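Speaker notes: Stop Saving the Good Bread
Home Baking Evening, talk two of three

(Wait for the chairs to settle. Water on the left. Don't start with the joke about the goose again, Asmaa has heard it.)

Hi everybody, I'm Radwa, and I'm going to talk for twenty minutes or so about stale bread. I know! You came out in the rain for this. But I threw away so much bread before I got this sorted out, and I'd love to save you a few loaves.

Quick show of hands: who keeps bread in the fridge? (Usually a lot of hands. Be nice.) Okay, keep doing it if you toast everything, but for sandwiches the fridge is the worst spot in the house. The starch firms up faster in the cold, so the loaf feels old even though it hasn't really dried out. Cool room or freezer, those are your two friends.

Tell the Bresholm story here. I rented a place there one May with a tiny kitchen, and the bakery only opened twice a week, so I'd buy two big rye loaves and then panic. Mohcine Bensaid, who lived upstairs, finally told me to slice the whole thing on day one and freeze it flat. I still do it his way, with a bit of parchment between the slices so I can grab two at a time.

(Slide change. Sip of water.)

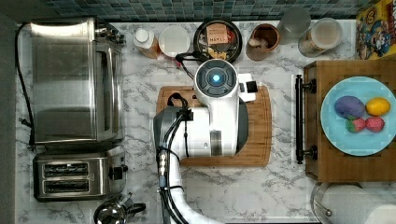 Hodeo Food Club, Bread and Baking Group

So, reviving a loaf. If you've got a whole one that's gone hard on the outside, run it under the tap for a second, yes really, and put it straight in the oven at 400 for eight minutes or so. A toaster oven is great for this with a small loaf, and it won't heat up the whole house in summer. Let it sit on the board a few minutes before you cut. And eat it that day, because it goes back to being a brick by morning.

If it's already sliced, skip the water and just toast it. If there's mold, please don't cut around it. Out it goes.

Crumbs! Tear up the heels, dry them in a low oven, and blitz them. I keep a jar in the freezer and it goes on everything (pasta, baked tomatoes, the top of mac and cheese). Sanaa Ramadan fries hers in olive oil with garlic and I could eat that with a spoon. Ask if anybody wants the recipe, it's on the back of the handout.

Then bread pudding, but keep it short, Đức is doing desserts after the break and I already stole his custard tip last time. Just say: stale is better, let it soak longer than you think, and salt the custard.

If there's time, read out the Kabbaj survey. We had 198 replies from members, and the favorite use for old bread was French toast by a mile. Croutons came second. One person wrote "ducks," and please don't, it's bad for them.

Questions. Someone always asks about sourdough, and yes, it keeps longer. Someone will ask about bread boxes too. I like mine, but a paper bag inside a clean towel does nearly the same job.

Remind them the sign-up for the Dusau mill trip is by the coat rack, and that Asmaa Slaoui needs names before they leave tonight.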